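Part-time PhD while working in a hospital lab – can I use my work samples?

Posted in: Health sciences, Research degrees
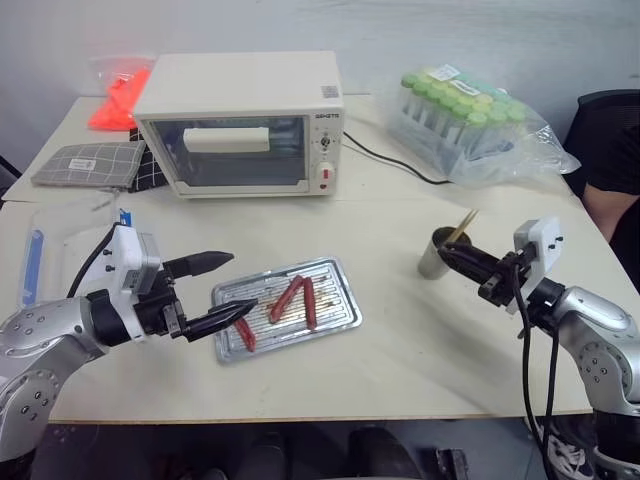 Details

I work as a biomedical scientist in the blood sciences lab at Prerness. I've been offered a part-time PhD place at Clirero, starting after August, on how well vitamin D results agree between different ways of testing. The fees would be paid by a Prasen bursary, which runs for 6 years as long as I stay employed in a health setting.

My lab keeps leftover serum for a few days after testing and then throws it away. My supervisor at the university thinks we could use this instead of recruiting people. We would need 366 samples according to the statistics person. My line manager is friendly about it but says she has "no idea who signs that off".

What I want to know is:

Can leftover samples be used for a PhD without asking each patient?

Who do I apply to first, the university or the hospital?

Is it realistic to do this on 22 hours a week at work? I would be dropping from full time.

I've read the university handbook and it only talks about volunteers who fill in a consent form. Any experience welcome, particularly from people who kept their lab job going at the same time.

benchside_bee
Member

I did a part-time PhD from a hospital biochemistry lab and used leftover plasma for two of my chapters, so I can answer most of this.

On the first point, it can be possible, but you can't decide it for yourself and neither can your supervisor. In the UK, leftover samples from living patients can sometimes be used for research without individual consent if a recognised research ethics committee has approved the project and the researcher isn't able to identify who the samples came from. The second part is where lab staff get stuck. You can look up any patient on the system as part of your day job, so you need to show how you will be kept apart from that information. In my case a colleague picked the tubes, took off the labels and gave each one a study number. The list linking the numbers back was destroyed once the age and sex of each patient had been copied across. I never saw it. Write down who will do this for you and get their manager to agree their time, as relabelling 366 tubes is not a small favour.

As for who to apply to, speak to the hospital's research and development office before anyone else. They are used to people turning up with half a plan. They will tell you who the sponsor should be (mine was the university, with the hospital as the site) and which forms you need. University ethics alone did not cover me for patient samples, and I lost most of a term finding that out.

Also check whether your lab respects any record of patients who have said no to research. If Prerness has one, those samples have to come out before selection.

On hours, I worked slightly more than you are planning and it was manageable until the writing up. Night shifts were the problem, more than the total. Ask now whether you can come off the night rota, and get the answer in writing.

One practical thing about the samples. Find out how long serum can sit in the fridge before it goes in the freezer, and use the same limit for every tube. My examiners spent longer on storage than on anything else in the thesis. I also wish I had split each sample into small portions at the start so that I wasn't thawing the same tube again.

mossgreen41
New member

Just ask your supervisor, it's their job to sort the ethics. Mine did all of it. I was in plant science though, so it might be different.

quietcentrifuge
Member

Agree with the first reply. A few things to add from the lab side, as I look after research requests where I work.

Read the bursary terms again. Some say "employed" and some give a minimum number of hours. I don't know the Prasen one, but 22 hours could fall either side of a limit, so email them before you sign a new contract.

If your lab uses Liem to track samples, ask whether it can have a separate study list. Ours was set up in 4 days once the request reached the right person. Without it the tubes get discarded on the normal schedule, and on a busy Friday that will happen whatever notes you leave on the rack.

Ask who pays for the testing too. Leftover serum is free but the kits and analyser time aren't, and managers tend to be friendly about a project until the first order goes through on their budget code. Get a cost per sample from the lab and put it in the application.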